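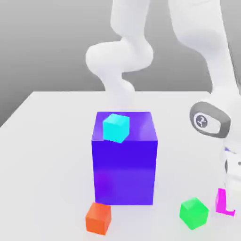

Notes from the Latard visit - typed on the train home, so excuse the state of them.

Got there just before 9 in the morning. Parking is behind the building, not in front, whatever the email said. Badge, coffee, safety glasses, and then a long wait in a corridor with 16 other visitors, most of them from packaging firms. One man had come all the way to look at a single suction cup. Respect.

The plan for the day was grippers in the morning, controllers after lunch. It got swapped because the air compressor was down. So controllers first, in simulation, everybody squeezed into a room with not enough chairs.

Controllers

Maya Fakhoury ran this part. Fast talker, good slides, skipped most of them. Her group is comparing 2 controllers on the same two-arm setup in the simulator. One is a plain position controller from Katumo, the other is their own thing that gives a little when it meets resistance. Same arms, same blocks, same table, same start positions. Then they let each one run overnight and go through the failures in the morning over breakfast.

The task layout is simple to look at and nasty to do. Big violet box standing up, little cyan cube sitting on top of it near one corner, orange cube tucked right up against the foot of the box, green cube out in the open, and a magenta L over by the near arm. Green is the freebie. Everything picks up green. The cyan one I would have called easy too, but one arm is behind the box and has to come up and over, and if it clips the rim the whole stack gets a shove.

Orange is the mean one. There's hardly any gap to the box, so where do you put the second finger? Katumo's controller wants to go exactly where it was told, so in the runs we watched it drove a finger into the side of the box and kept pushing. Theirs touched, slid, found the cube at a bad angle and mostly got away with it. Mostly. On one replay it turned the cube a quarter turn and then closed on nothing, and the room laughed.

I asked about the L. Maya said to grab the stem, not the foot, and that the planner still goes for the foot if you let it choose. They've given up letting it choose.

Things I wrote down from this bit:

Contact settings in the simulator matter more than I thought. She changed one friction number live and the "better" controller got worse.
Start poses of the cubes are turned on purpose, none of them lined up with the table. If you line them up both controllers look great. Remember this next time a vendor shows us a neat row of parts.
Nobody had a good answer on collision between the two arms. Right now they take turns. Slow.
Ask for the log format. (Did ask. She'll send it.)

Lunch

Sandwiches, the good kind. Talked to two people from Nordale who are in the same boat as us - old arms, new parts, no budget for both. They gave up on cameras mounted on the wrist because of the cable. We're still fighting ours. Swapped numbers.

Grippers

Compressor back on by 1:30. Down to the shop floor, real hardware this time, and loud. Sebastián Ulloa had 3 grippers set out on a bench with a quick changer so you could go from one to the next in a few seconds. Very jealous of the changer.

First one, electric parallel jaw, made by Mabaso. Strong, precise, a bit slow to close. Rubber pads on the tips which he told us to replace before they look worn. Picked up everything on the bench apart from a flat bracket, which it pushed around like a hockey puck.

Second, air driven, two fingers, cheap. Snaps shut. Great for the hard parts, terrible for the foam inserts we brought along in a bag. It left dents. You can turn the pressure down but then it drops the heavy castings, so you'd be adjusting it all day or running two lines.

Third was the soft one, floppy fingers that curl. I went in a sceptic and came out half sold. Foam inserts, no marks. A bag of screws, fine. The bracket, even, at the second try. But it's wide. Really wide when it opens, and I kept thinking of that orange cube from the morning up against the box. Our bins are full of parts sitting against walls. Asked Sebastián straight out and he shook his head, said for bins he would take the Mabaso with thinner fingers and live with the slow close.

We got to try teaching a pick ourselves. The teach pendant is heavy and the menu goes four levels deep to change the grip width, which is silly. I got it on my third go. Somebody behind me got it first time and was quiet about it, nice of them.

Did not get to see the camera comparison, it ran over and we had a train. Annoying, that was half the reason I signed up. Slides are supposed to be comming by email.

For us, then:

Borrow the Mabaso for a month if they'll lend it, thin fingers, try it on the small bins first.
Build our own bad layout in the simulator. Something tight against a box, something up high, and an odd shape. Our test scene now is basically all green cubes.
Try a controller with some give in it before we buy any more force sensors. Might not need them.
Soft gripper for the foam line only. Get a price, they wouldn't say one out loud.

They run the same visit again in July. Go early, eat before the controller talk, and bring your own parts in a bag becuase they will let you try them.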